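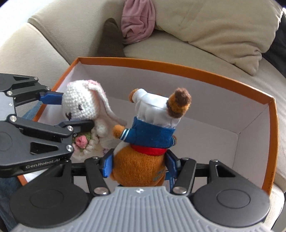
Re: breath counts in the evening sit

Quick one, typing on my phone between things so sorry for the mess.

On 1/19/20 Adeleke wrote:
> I've been using the Trotik recordings since the Utico weekend and I keep
> losing the count past 12. Do I go back to one or just pick up where I
> think I was? Also is humming on the out breath ok, or is that a
> different practice altogether? My neck gets stiff by the end too.

Back to one. Always. Don't guess where you were, guessing is just more thinking. I did the guessing thing for a whole winter and all I got was good at guessing.

Humming – fine, but do it as its own sit. Ten minutes, lips closed, teeth a little apart, no forcing. If you feel it mostly in the throat drop the pitch a bit. The old Wudum handout has you do it before the silent part and I still like that order better than what's on the recordings. Page with the diagram is missing from teh scan, I know, I'll redo it.

Neck: sit higher. Two folded blankets, or a chair, chair is fine. Chin in slightly. If it still hurts after a week stop and get it looked at, I'm not a doctor.

And please don't worry about the people on here doing 1,000 breaths a night. Different temperment. 12 you notice is plenty.

Next group sit is in May, same room at Utico, bring your own cushion bc we were short last time. Will send the times when I have them.

Oh and trim the quotes when you reply, the digest is getting huge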